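Home » Projects » Limis » Gallery

Limis gallery: software for folding soft things

Posted August 15, 2022 by Domenica Baumgartner

We get asked a lot what our software side looks like, and the usual reply is a screen full of plots and a terminal with red text in it. Fair enough! But Limis has reached the point where there is something to show, and I have been wanting to put this page together since February, when the planner was still running only on simulated towels.

A short background for anyone new. Limis is our software stack for handling clothing with two arms. It has a perception part that looks at a pile of cloth and guesses where the useful edges are, a planner that picks what each arm should do next, and a control layer that has to make all of that happen without the arms getting in each other's way. Kamarul Ong wrote most of the control layer, Syahrul Chin looks after perception, and I live somewhere in the planner. Cheuk-hei Yau built the replay tool, Disovel, and I will go on about that one further down, sorry in advance.

Why clothing? A box has the same shape from one second to the next. A T-shirt doesn't. You touch one corner and the other three move, and half of what you want to know is tucked under a fold. Every shortcut you took with rigid objects comes back to bite you, and I love it. I have never learned so much from laundry.

What changed in this release

The biggest change is in how the planner thinks about a crumpled garment. The old version tried to work out the full shape first: which part is the hem, which is the waist, where the legs go. If it got that wrong (and it often did), everything after was wrong too, and the arms would carry out a beautiful fold on a garment that was inside out and sideways. The new version settles for much less. It looks for places worth grabbing, scores them, and picks a pair that should make the garment flatter. Then it looks again. It is slower per fold and so much calmer to watch.

Syahrul's grasp scorer was trained on 3000 labeled views, a mix of shirts, shorts and dish towels. Wahyudi Wibisono did the labeling rules, and the rules matter more than I expected. We had one long argument over whether a point on a fold counts as an edge. (It gets its own class now. Everyone is happy, or at least quiet.)

On the control side, both arms now share one clock. Before this, each arm followed its own path and the cloth between them would go tight and then droop, tight and then droop. With the shared clock the planner can ask for a steady stretch and get it. Kamarul also took the update loop for replanning down to 20 milliseconds, which leaves room for the perception part to be a bit late without anything jerking.

And then Disovel! It records the joint positions, camera views and planner scores together, and lets you scrub back through a run and ask what the planner would have done with different settings. Last week I changed 4 weights in the scorer and reran a whole afternoon of attempts from my desk. It sounds like a small thing. If you have ever tried to work out why an arm chose the wrong corner from a log file alone, you know it isn't.

From the workspace

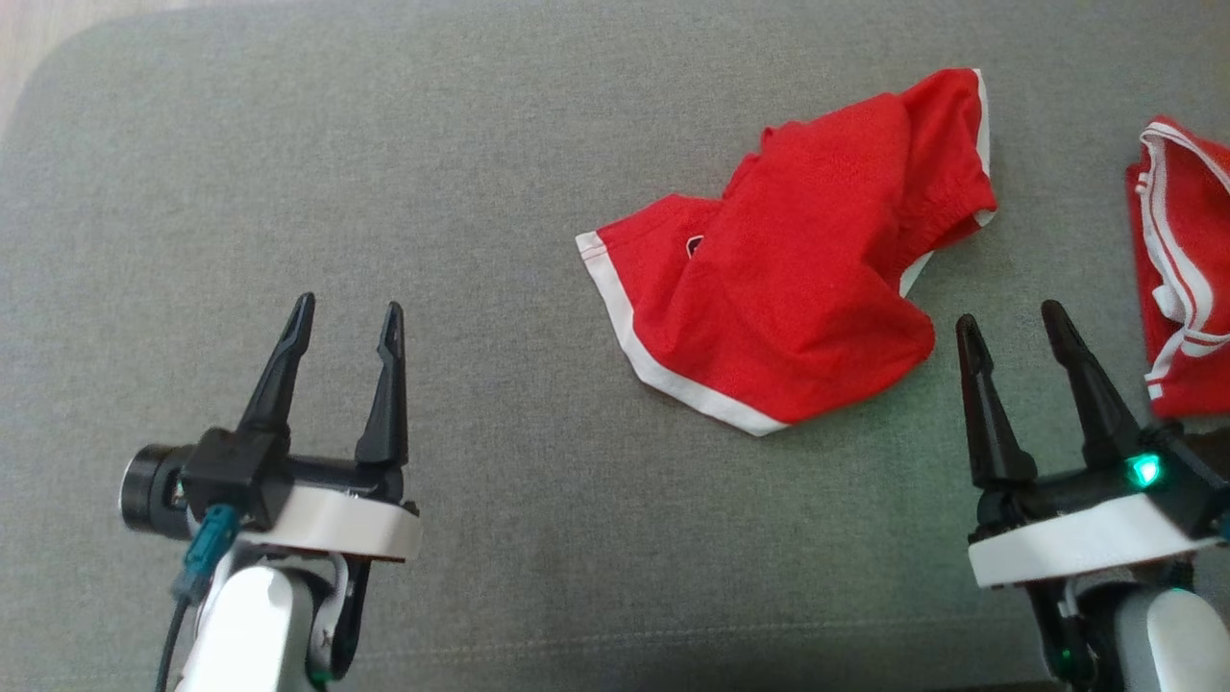 Red shorts in a heap, both grippers open. White trim on red knit is a gift to an edge finder, but the gathered waistband makes little ridges that can look a lot like folds, so shorts like these are great test material.

Wahyudi wrote to us after reading the draft of this page and asked that we say plainly how the scorer handles two garments of the same color: it still mixes them up when they touch, he pointed out, and anyone trying Limis at home should keep them apart or turn on the instance mask first. He's right, and the mask will be on by default in the next version.

Still on the list

A better stopping rule. At the moment the planner will keep smoothing a garment that is already flat enough, like a very fussy hotel worker.

Sleeves. We have three ideas for sleeves and I like all of them, so expect a longer post once we know which one survives.

A lighter Disovel viewer that runs in the browser. Cheuk-hei has a first version going and it opens a full run in a few seconds on my old laptop.

Config files for other arm pairs. The Hudwood branch has the template, and if you get it working on your own setup, please send us the settings - we'd be thrilled to add them.

Next gallery: Liew, our calibration tool

Filed under: Limis, planning, perception, cloth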